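3.2 Household textiles and the age of stains

The second part of the survey concerned cloths which are used in the kitchen and are washed at home. We visited 58 households in the two towns, Stakik and Plandura, and asked each of them to give us the cloths that were in use on the day of the visit. In total 212 cloths were collected. Each cloth received a number, and the owner was asked when it was bought, how often it is washed and at which temperature.

The answers about washing were less exact than we expected. Many persons could say the temperature at once, but they did not remember if the cloth was washed together with colored clothes. For this reason we do not use the answers about sorting in the analysis, and we keep only the temperature and the age of the cloth. 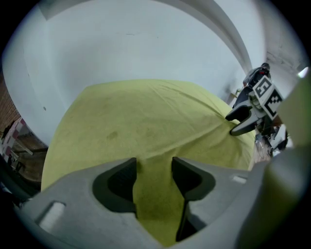

Figure 2. Yellow-green cloth with faded color and several darker stains.

Fading and staining were judged separately, by two readers who did not know the age of the cloth. Fading was given a grade from one to five. For stains, the readers noted only if they were present after one more wash at 60 degrees with the powder Gurnano, without bleach. In 13 cases the readers did not agree, and these cloths were judged again in daylight, near a window to the north. After this, 2 cases remained open and were left out.

The relation between age and fading was clear in both towns. The relation between age and stains was weaker. Old cloths from Plandura had fewer stains than old cloths from Stakik, although the washing temperatures were similar. One possible explanation is the hardness of the water, which we discuss in Section 4.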